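Drenby Neighbours list
Subject: Re: Still looking for Ozoliņš – Sunday search and the new posters

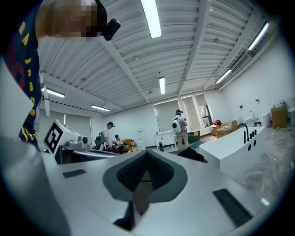
Re: Still looking for Ozoliņš – Sunday search and the new posters
From: Bartosz Gajewski
Date: 2025-04-06

Hi all,

Shahram, thanks for writing this up, and sorry it's taken me till the evening to answer. I was out with the others until the light went and then I fell asleep on the sofa with my boots on. I've left your message at the bottom for anyone who missed it.

So, today. We had 47 people turn up at the rec, which is more than came in February, and I was a bit choked up if I'm truthful. Quite a few were faces I didn't know, two carloads from over Jeselon way who'd seen the poster in the garage. We split up by lane and did the towpath as far as the second lock, both sides of the old railway cutting, and the allotments (thank you to everyone who opened their sheds without being asked). We didn't find anything we could say was his. Someone picked up a glove near the cutting and it's been handed in, but please don't let that turn into a story before the police have looked at it. His sister reads this list.

We did not get to the woods behind Clarura. The gate on the bridleway was padlocked and I'd rather ask than climb over. I've left a message with the farm office and will try again first thing. If any of you know the family there and could put in a word, ring me.

On the posters – we've got 400 left out of the 2000, all in a box in my porch, help yourselves. The old ones in the bus shelters have gone so pale you can hardly make out his face, so if you pass one with a spare in your bag, swap it over. The phone number on the new ones is right. The number on the first batch had two digits the wrong way round and there are still a few of those up by the surgery, so those want taking down please.

Shahram asked about the sighting at the bus station. I rang and they've logged it, but the CCTV for that day had already been wiped. I know. I said a few things about that on the phone that I probably shouldn't have. It's another reason to report anything you see the same day and not wait to mention it to one of us in the shop.

Last thing, people keep asking me what the family would like. Mostly they'd like you to keep saying his name and keep the soup coming, though not lentil, they've had a lot of lentil. And if you knew him from the chess evenings or from work, write down a memory and drop it round. His mum has been keeping them in a folder and she gets it out when people visit.

I can do lifts for the next one, I've room for 3 plus a dog.

Bartosz

On Saturday, Shahram Moradi wrote:

> Hello everyone,
>
> Quick one before tomorrow. We're meeting at the rec car park at nine, by the
> recycling bins, NOT the church hall as it said in the window of the
> chippy (my fault, I gave them the old notice). Wear proper boots, the towpath is
> awful past the first lock. Bring a stick if you have one and a charged phone.
>
> Please don't go off on your own and please don't pick things up. If you
> spot something, stand still and shout for whoever is leading your group.
>
> Children are welcome at the rec to help with teas but not on the search.
>
> Two questions I'd like answers to if anybody has them. Has there been any
> news about the man seen at the bus station? And do we have enough posters
> left to do the villages on the Jeselon road, or should I ask the printer
> for more? He's offered to do them at cost again – very decent of him.
>
> See you in the morning, and thank you. I know it's been a long
> time and people are tired.
>
> Shahram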